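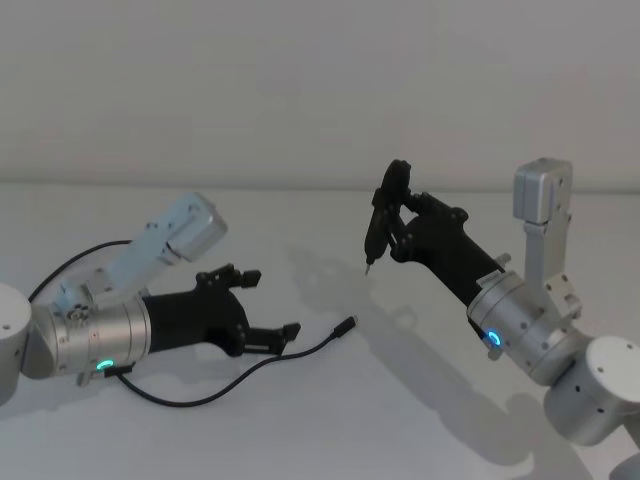

Posted by Girnetti

Cable rules for a two-arm bench

I have rewritten the cable section of our bench rules for the third time since December, and this version is the one I intend to keep. It covers two arms facing each other over one table, with anything electrical that leaves the wrist or crosses the work surface. The earlier versions were copied from the Korum cell, which has one arm and a fence, and they fit badly.

Rule one. A cable that leaves the wrist gets a slack loop sized at the worst joint pose. Most people size it at home pose because that is where the arm is parked when they have the cable ties in their hand. Drive the last joint to both limits by hand guiding, at low speed, and look at the loop each time. If it pulls straight anywhere, it is too short.

Rule two. A plug with no mate is recorded on the bench sheet before the arms are enabled. The sheet says which end is free, what it belongs to, and whether it carries power. If the last box can't be filled in, treat it as live. A free plug on the table is also an obstacle for planning purposes, and it goes in the collision model as a box 60 mm high. That is generous for a small connector. The margin is there for the cable behind it, which moves.

Rule three. Check the cable from the wrist view as well as the head view. A loop that looks well clear from the front can pass directly behind a finger linkage, and the only way to find out is to look along the gripper.
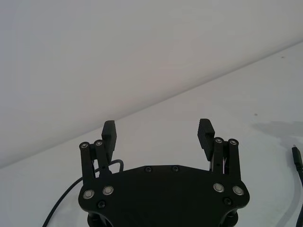

The linkage is the part I worry about most. Parallel fingers on four-bar links sweep outward as they open, so the widest point of the gripper is often at the pivots, well back from the pads. Our old keep-out zone was drawn around the pads only. It is now drawn around the full sweep plus 12 mm, and the Morsy planner accepts it without complaint, though planning takes a little longer.

Rule four. Open and close the gripper 10 times with nothing in it before the first task of a session, with one person watching the cables and doing nothing else. I have been asked to shorten this. No.

Rule five. Ring lights are not a safety signal. On our bench the colors follow the controller state as configured, and two arms can be configured differently. Read the state off the pendant. The Ikgate sheet had a color table printed on it and I have removed it.

Still open: strain relief at the wrist. Clips hold well but mark the jacket, and hook tape creeps. I have tape on one arm and clips on the other and will compare them after 19 sessions.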